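Working Alongside a Dish-Handling Arm: Tips for Small Staff Kitchens

Medcombe workplace kitchen notes, updated 10/09/2021

These tips apply to staff kitchens and small canteens where an arm with a two-finger gripper shares the sink with people. They were written for the Tratden and Menelmont sites and cover the manual side of the job: what to set out, what to keep back, and which tasks stay with the kitchen assistant. Controller settings are in the installer's manual.

What changes on the shift

The arm takes over lifting and transfer. Scrubbing, inspection and anything with a blade remain manual. At Menelmont the assistant now spends less of the shift bent over the basin and more of it sorting, checking and restocking. Plan the rota around that. One person can cover both the sink and the drying rack, but the same person should not also be serving.

Expect the first weeks to be slower than hand washing. The Tratden kitchen handled 363 pieces on its first full day with the arm and needed overtime to finish. Its weekly load is 3,000 pieces, and staff got back to normal hours in December after the sorting order was changed.

1. Sort before anything reaches the sink

Scrape plates at the hatch. Stack by material first and by size second. Metal bowls go through as one batch, ceramics as another. Mixed batches cause most of the stops, and every stop means a walk to the panel.

Knives, graters, peelers and stemmed glasses go in the gray tub and are washed by hand at the end of the shift.

2. Load the basin thinly

Put bowls in open side up, with the rims clear of the basin wall. A finger needs room on both sides of a rim. Nested bowls come up together and then separate in the air, so split them before loading. Maximum load is 5 bowls in a full-size basin, fewer in a hand basin.

Drain standing water before starting a pick cycle. Suds hide rims.

3. Keep supplies behind the basin

Sponges, pads and soap belong on the counter at the back of the sink. Give each wet item its own holder: a small plastic container for the dark scrubber, a bowl for the yellow sponge. Use a clear pump bottle for dish soap so the level can be read without picking it up. Refill at the end of a shift, never during a cycle.

Cloths should be folded and kept well to one side. A loose corner hanging into the basin will be gripped sooner or later.

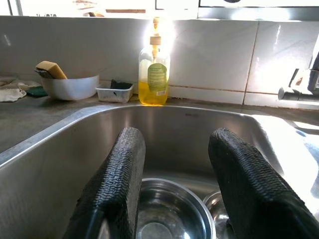
4. Deal with glare

Polished steel and glossy tile throw strong highlights when the sun is low. People squint through this; a camera may lose the edge of a bowl completely. Fit a plain blind to any window over a sink. If there is no blind, move the metal batch to a part of the day when the basin is in shade and run ceramics in the bright hours.

Dull the basin floor with a thin mat if reflections persist. Choose a dark mat with no pattern.

5. Look after the fingertips

Ribbed or woven coverings hold grease in the grooves. Wash them with the arm locked out, using warm water, ordinary dish soap and a soft brush. Do not use a green scouring pad, steel wool or bleach. Let them air dry.

Replace coverings every 7 weeks, or earlier if a bowl slips twice in one shift. Malý pattern sleeves are supplied in pairs. Change both, even if only one looks worn.

6. Agree on the handover

Hands stay out of the basin until the arm is parked and the lamp is green. Post this at eye level. A strip of tape on the counter edge shows where the working area begins.

The assistant decides when a batch is clean enough to rack. Rewash decisions should not be logged as operator errors. At Tratden they were for a time, and staff stopped reporting residue.

7. Keep hand washing in practice

Run one shift a month entirely by hand. New starters should learn the manual routine first. When the arm is down, switch to the two-basin method, wash glasses before metal, and change the water once it clouds.

Spare sleeves and lockout tags are in the drawer under the drying rack.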